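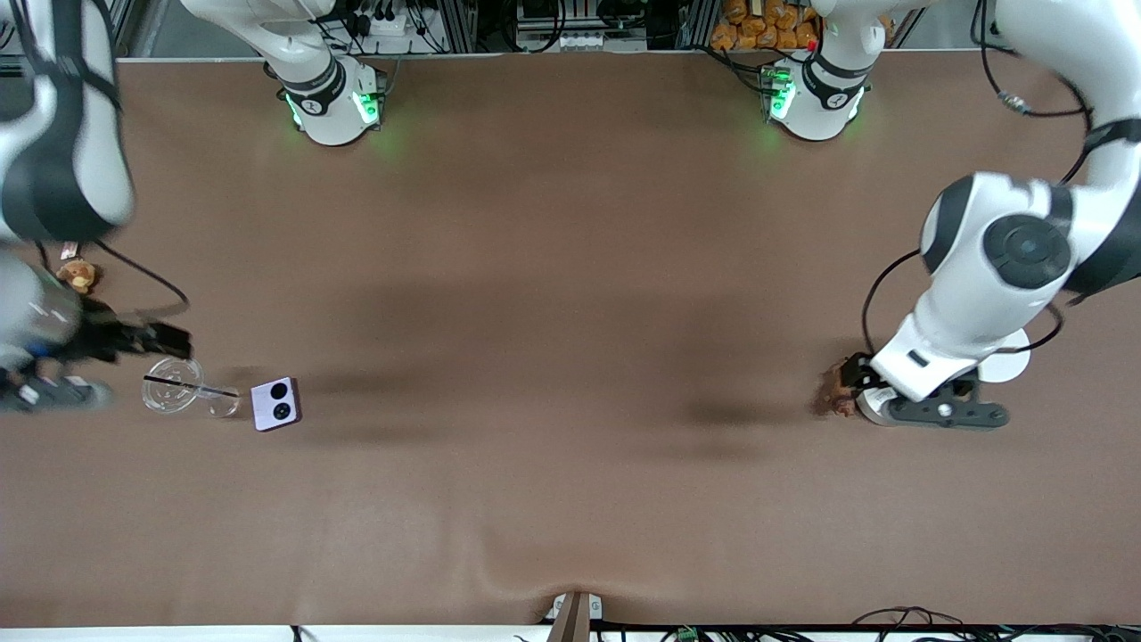 The library in Grakville wants to end late fines, and I think the town should let it. I say that as someone who argued the other side for years.

My case for fines was simple. If you borrow something, you bring it back, and if you don't, you pay. It seemed fair to the people waiting. I once waited 14 weeks for a book on roof repair, by which time I had paid a man to fix the roof.

What changed my mind was a morning at the front desk last November, when I was there to renew my card. A woman ahead of me had two kids with her and an armful of picture books. Her account was blocked over a fine of 6 dollars. She put the books on the counter and left. The clerk, Xiaoyan Qian, told me it happens most often on a Saturday, when families come in.

The fines don't bring in much. Last year's total was 600 dollars, and that is before you count the stamps and the staff time spent on notices. I can't think of another town service where we would go to that much trouble for so little. The parking meters on Mina Street at least pay for their own repairs.

Etornam Dramani wrote in this paper that without fines people will keep books forever. Some will. Some do now. A person who means to keep a book isn't scared off by a dime a day, and the plan still bills you the full price once an item is 89 days overdue. Pay or return it and your card works again. That seems like enough of a push to me.

He also said fines teach kids to be responsible. Maybe, but a seven-year-old doesn't drive to the library. Whether the book gets back on time depends on a parent's work shifts and whether the car starts.

Zukadwood dropped its fines two years ago. I use that branch when I visit my sister, and the shelves look the same to me — a few gaps in the mysteries, as there always were.

The vote is next month. I'd like to see it pass, with old balances wiped out too.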